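4. Naming the color of small blue parts

The third section dealt with large painted surfaces – doors, cabinets, the sides of cars. In this section we turn to small parts with screws in them, where the person who describes the part has to come very near to it. Our interest is still the same: which words do people choose for one blue surface, and do they choose the same word for its upper and its lower end?

4.1 Material

The set contains 12 close views. They were shown on paper, in color, to 62 readers from the evening courses in Butstead and Bulstead. Every reader received all views, but the order was changed from one reader to the next. For the answers we used the Tuominen word sheet in its short form, on which the reader may mark "pale", "gray", "bright" or "deep", or write a word of his or her own. More than one mark was allowed. We did not tell the readers what the parts were, and we asked them to not guess it.

Two of the views are given in Figure 4. 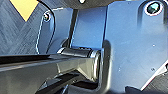
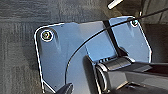
Figure 4. Two close views of blue surfaces with screws. In both, the screw heads are ringed with white. In the second view a thin black cable passes over the blue.

4.2 Lightness along one surface

The large plate in the first view of Figure 4 is matte and blue-gray. Its upper portion is washed out by a bright light and looks lighter, while the lower areas are a little deeper. Many readers marked both "pale" and "deep" for it, and some drew a small arrow between the two words. We had not planned for arrows. After some discussion we decided to accept them as two marks, and the same rule was then used for the whole set.

The narrower face beside it was treated in a different way. It is a more saturated blue, and the readers seldom wrote "gray" for it, although "gray" was common for its large neighbor. It seems to us that the two surfaces were judged against each other. A reader who has already given "gray" to one of them probably looks for a contrary word for the other. We can not prove this with the present sheets, and a test where each surface is shown alone would be needed.

In the second view the blue is cool and washed-out almost everywhere, with lighter streaks and faint smudges. Here the answers were less divided, and "pale" was the usual choice. The own words are more interesting: "milky", "like thin ice", "dusty". Several readers wrote words which describe the material and not the color. We think this comes from the translucent look of the panel, through which a dark strip can be seen. When a surface lets something behind it show, the question "which blue is it?" becomes harder to answer, and people go over to words for glass, water or ice.

4.3 Edges and highlights

White edges had a stronger effect than we expected. The panel in the second view has a thin bright edge along its top and down its left side, and in the first view the smaller plate has a bright edge along its left contour. Some readers included this white in their answer ("blue with white", "white-blue"), others left it out completely. The instruction on the sheet speaks only of "the surface", and it must be admitted that this is not clear enough. An edge is a part of the surface for one person and a border of it for the next.

The same difficulty exists with the screws. A dark head with a white ring is small, but it takes the eye at once. In the talks after the session, readers often began with the screws and came to the blue only later. We therefore advise to put a question on the screws first in future sheets, so that this need is satisfied, and to ask for the color of the plate after it.

4.4 Remarks on coding

Own words were coded in 4 groups: lightness, strength, material and other. The word "steel" was a problem, for it can be a color word or a material word. We coded it as material, except where it was written together with "blue". The full list of codes is printed in the Plenia working papers.

Posted 12/03/2018

We use cookies to remember your reading settings. By continuing you accept our cookie notice. Accept | Settings

Comments (3)

Reader: Was the paper glossy or matte? With glossy paper the white rings would be stronger under a lamp.

Author: Matte paper for all readers. It should have been written in 4.1, thank you.

Reader: In my language there are two basic words for blue and I would have used both for the first view. Will the long sheet be translated?

Related items
Color words for painted doors (section 3)
The Tuominen word sheet, short form
Asking for "surface": some notes on instructions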